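Cleaning & Stain Removal > Plastics and Laminates
Gray marks on matte white plastic, what works?

gravelroad
Posts: 40
Wednesday, 7:12 pm

We put four Trikik storage cabinets in the laundry room last September. The doors are matte white plastic and they looked good for a few months. Now every door has gray smudges on it, mostly low down where shoes and the vacuum hit it, and there is a kind of fine speckle that doesn't wipe off with a damp cloth. Dish soap and warm water took off some of it. The rest is still there.

I have a melamine sponge under the sink but I read that it ruins matte finishes. Has anyone used one on this type of plastic and looked at it again later? I don't want to trade gray marks for shiny spots.

pantryshelf
Posts: 760

Do not use the melamine sponge. I did my Trikik doors with one two years ago and you can see every circle I rubbed when the light comes in from the side. It is very fine sandpaper and that is all it is. The marks come out and so does the finish.

Use Semus spray, leave it on for a few minutes, wipe with a microfiber cloth, rinse, dry. Repeat if you have to.

northporch
Posts: 212

I'll disagree with pantryshelf. I clean rental units and I have used melamine sponges on matte white plastic for years. The problem is pressure. People lean on it. If the sponge is soaked and you barely touch the surface, it takes the gray off and leaves the texture alone. Straight lines, never circles, and stop as soon as the mark is gone.

Semus is fine for kitchen grease. It did nothing for me on rubber marks.

gravelroad

Thanks both. How do I tell if it's grease or rubber? They all look the same gray to me.

mudroom_ohio
Posts: 300

Rub a dry white pencil eraser on one mark. Rubber from shoes or a vacuum bumper will start to lift with the eraser. Grease will just smear. Hand grime usually comes off with dish soap if you give it two rounds, so since you already washed them I'd guess most of yours is rubber.

The speckle is another thing. Matte plastic has a texture and the dirt sits down in the low spots. A flat cloth goes right over the top of it. You need something with bristles.

Something I would sort out first is what you are looking at, because matte white plastic gets two or three kinds of dirty and people treat it all as one stain.
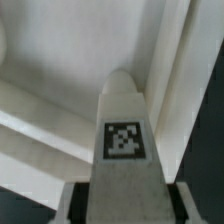
Matte finishes show handling a lot sooner than gloss does, and off-white shows it worst. I start with a soft toothbrush and a drop of dish soap in warm water, then blot with a dry cloth so the dirty water doesn't settle back into the texture. The grayish smudges and specks low on that off-white face, with no pattern to them and a bit darker toward the bottom, are what I'd go at with the brush before trying any sponge. I'd also keep the water well away from the black and white square. If your cabinets have any printed labels, put painter's tape over them, edges included, and clean up to the tape.

Do one low corner, let it dry overnight, then look at it in daylight. Wet plastic always looks clean.

pantryshelf

Agree with the toothbrush. I still say no sponge afterward.

dullfinish
Posts: 88

What about rubbing alcohol? I use it on white appliance trim and it takes off shoe marks in one wipe. 70 percent on a cotton pad.

northporch

Depends on the plastic. I've had it go fine on most things and then cloud one drawer front so badly the tenant thought I'd spilled milk on it. Test inside the door first. And if there's a label, alcohol will take the ink off or loosen the glue. I lost a model number that way and couldn't order the right hinge.

dullfinish

Fair. I've never had it cloud but I've only used it on the one fridge.

kettle_and_line
Posts: 17

We have the Histine version of those cabinets, which I think is a different plastic but the same sort of finish. Baking soda paste worked on ours. Thin paste, soft cloth, rinse three times. It leaves a white film if you don't rinse enough, but on white doors you won't notice until you run a finger over it.

pantryshelf

Baking soda is an abrasive too. Milder than the sponge, but it will polish a matte surface if you keep going.

kettle_and_line

It didn't polish ours.

northporch

Everything is an abrasive if you rub long enough. The toothbrush is too.

gravelroad

Update. I did the eraser test on the worst door. Most of the marks lifted a little, so rubber, but a patch near the handle smeared. Did the patch with Semus and it came off in one go. Then did the bottom of the door with the toothbrush and soap. The speckle is mostly gone. There are still three long gray lines from the vacuum.

I haven't used the sponge yet. Is there anything else to try on the lines first?

mudroom_ohio

Same eraser, more patience. Get a white vinyl one, not the pink kind, the pink ones leave color behind. Go along the line instead of across it and brush off the crumbs as you go so you aren't grinding them in.

tallcupboard
Posts: 131

Vasseur sells a plastic cleaning kit for this, a cream and two cloths. I paid 40 dollars for it. It's okay. The cloths are better than the cream. I wouldn't buy it again when an eraser and dish soap do most of the same job.

Also put a bumper strip on the vacuum or you'll be back here in spring – I used a length of white foam door seal and it doesn't mark anything.

gravelroad

Two of the three lines came out with the vinyl eraser. The third is more of a scratch, I can feel it with a fingernail, so I'm leaving it. Inside of the door test with the wet sponge, light pressure like northporch said: I can see a slight difference if I get down at an angle. My wife can't see it. I'm going to skip it on the fronts anyway.

Three more doors to do this weekend. Will look for the foam strip.

northporch

If you can see it, skip it. Was the sponge new? The used ones get grit in them.

gravelroad

It was not new.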